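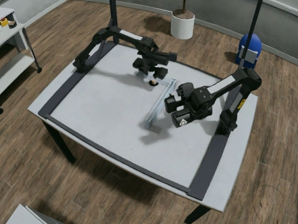

Our October trip to the Haugen flooring mill in Pusuvthorpe started at 8 a.m. in the sawing hall. The mill dries its own boards and cuts them into planks for homes and schools. We are replacing the floor in our hall at Drullard, 1278 square feet in all, and wanted to compare colors before ordering. A brown plank floor under a pale gray tabletop is close to what we have in mind.

The drying rooms came next. Boards stay there until they pass a moisture check, and each stack has a card with the readings. The guide let us lift two planks from the same stack. They did not weigh the same.

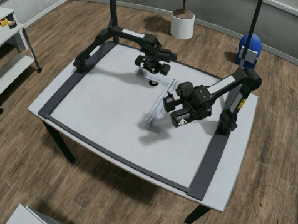
Furniture was the other question on our list. Thin legs can dent a soft board, and the mill suggests felt pads under anything that gets moved. A white table with black legs stands out well against warm brown planks, so we will probably keep our dark chair frames too.
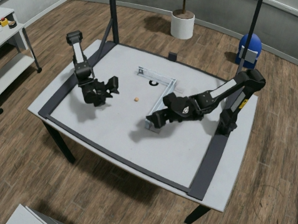

Pale worktop, dark strips, brown planks.

The Altevik finish costs more than plain oil but needs less upkeep - the mill says to wash it first and recoat only where it looks dull. Plain oil has to be redone more often. We took samples of both.

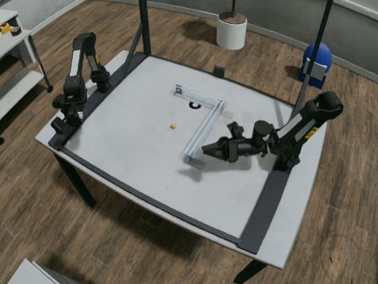
Lunch was soup and bread in the canteen. Parking is behind the drying rooms, and the gate closes at 4 p.m. Samples are free, but delivery to Drullard is $165.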